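Printed Textiles Gallery
Ellow Textile Study Collection, Plivville
Page updated 08/03/2018

The Ellow Textile Study Collection holds 351 lengths of printed fabric for the use of students, designers and members of the public. The gallery on this page presents recent additions to the section devoted to large-scale abstract prints. Further entries will be added in October.

Fabrics in this section are shown draped or folded, as they are laid out in the study room. Visitors may ask to see any piece opened to its full width. Requests should quote the catalog number and be received at least 2 working days before the visit.

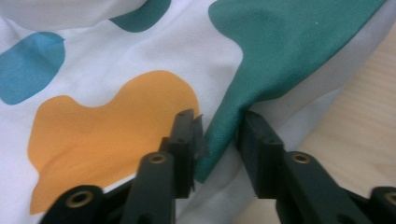 Item 734. White woven fabric with a large print of rounded shapes in blue, dark teal, mustard orange and deep green. Slight sheen.

Item 734 came to the collection as part of the Zunau gift and is cataloged under abstract prints, multicolor. The irregular outlines and the broad areas of white ground make it a useful piece for the study of scale and spacing. The weave shows most clearly in the green, and readers with an interest in how a solid color sits on a woven surface are encouraged to begin there.

Visiting and handling

The study room is located on the second floor of the Vidmar Building. Appointments last 30 minutes and may be extended when the room is not reserved. Hands should be clean and dry, and rings and bracelets should be removed before any fabric is handled. Pens are not permitted at the tables; pencils are available at the desk.

Requests to reproduce gallery pictures should be made in writing to the Collection Office.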